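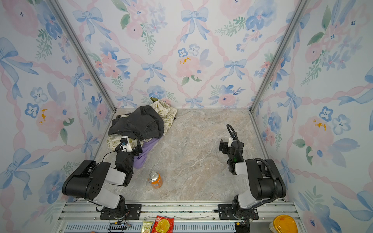

Papering a small room with a patterned paper

By Areti Kourkoulas
Last updated 4 May 2026

Small rooms are harder to paper than big ones. There are more corners for the amount of wall, you can't get the table in, and you stand closer to every join once it's finished. The notes below are for ordinary paste-the-paper and paste-the-wall rolls with a repeating pattern. Vinyl and grasscloth have their own rules and I've left them out.

Working out how much to buy

Measure the height of the wall in several places and use the tallest figure. Add 10 cm for trimming, then round that up to the next full pattern repeat. That is the length of one drop. Divide the roll length by it and ignore the leftover, and you have the number of drops per roll.

Large repeats eat paper. A trellis or a big floral can waste nearly a whole repeat on every drop, and in a low room that adds up to an extra roll or two. Look for the symbol on the label: arrows level with each other mean a straight match, arrows stepped mean an offset match. With an offset match you can save paper by cutting alternately from two rolls.

Check that the batch number is the same on every label before you open anything. Keep one label in a drawer afterwards with the room written on the back.

Getting the walls ready

Strip old paper completely. I have papered over paper and regretted it, in a box room where the joins underneath showed through by the following September.

Fill dents, let the filler dry overnight and sand it with a fine block. Run your palm over the wall with the light off and you will feel what you missed. Wash down with sugar soap, rinse, and leave to dry.

Bare plaster needs sizing. Thin some of your paste according to the packet and brush it on the day before. If you are papering over dark paint with a pale paper, put on lining paper first, hung sideways so that its joins don't land on yours. A coat of pale emulsion will sometimes do instead, but test a piece of paper against it in daylight.

Turn the electricity off at the consumer unit before loosening any switch plate. A head torch is handy for this part.

Where to start

In a room with a chimney breast, centre the pattern on it and work outwards both ways. In a plain box of a room, start near the window and work away from it, finishing in the least noticed corner, usually behind the door. The pattern won't meet where the last drop joins the first. That is normal.

Draw a plumb line for the first drop and another each time you turn a corner. Use a pencil, never a biro, because ink comes through. A spirit level is fine if it's a long one; otherwise use a plumb bob or a weight on a string.

Lattices and stripes are unforgiving in an old house. If the ceiling runs downhill, a diagonal pattern will give it away along the whole top edge. Scattered flowers hide the same fault quite well. It's worth holding up a loose length before you commit, and taking the rest back unopened if it looks wrong.

Pasting and hanging

Mix the paste in a clean bucket and tie a string across the top to wipe the brush on. Paste from the middle outwards, in a herringbone, and don't let it creep on to the front. Fold the ends in to the middle without creasing them and leave the drop to soak for the time on the label. Give every drop the same soaking time. Paper stretches as it soaks, and two drops soaked for different times won't match down their length.

For paste-the-wall paper, cover an area slightly wider than the drop and go right into the edges with a small brush.

Match the pattern at eye level first, then smooth up and down from there. Use a wide paper-hanging brush or a plastic smoother, working from the centre to the edges. Small bubbles usually go as the paper dries. Large ones need lifting and smoothing again while the paste is still wet.

Roll the joins lightly with a seam roller. Don't press hard on embossed paper - dab the join with a sponge.

Inside corners

Never take a full width round an inside corner. Measure from the last drop to the corner at the top, middle and bottom, take the widest figure and add 1 cm. Cut the drop to that width. Hang it so the spare turns on to the next wall, then hang the offcut to a fresh plumb line, overlapping the turn. You lose a sliver of pattern and very few people will ever see it.

Damian Marciniak, who papered our landing, cuts the turn down to half that. His corners are neater than mine, but I find the extra helps where the plaster wanders.

Trimming

Crease the paper into the skirting with the back of the scissors, peel it away a little, cut along the crease and brush it back. If you prefer a knife, use a broad filling knife as a guide and change the blade often. A dull blade drags wet paper and tears it. I get through a blade every couple of drops.

Wipe paste off the skirting and ceiling straight away with a damp sponge and clean water.

Afterwards

Keep the windows shut and the heating low until the paper has dried. Fast drying pulls the joins apart. If a join does open, lift it gently with a table knife, brush in a little border adhesive and hold it down with a damp cloth.

Save the longest offcut. Roll it loosely with the pattern outwards and store it somewhere dry. To patch a scuff, tear a piece of the offcut to shape instead of cutting it, so that it has a feathered edge, and match it over the damage.

Leftover short lengths will line a drawer or the back of a bookcase. For a bookcase, cut each panel to fit between the shelves and fix it with double-sided tape, so it can come out again.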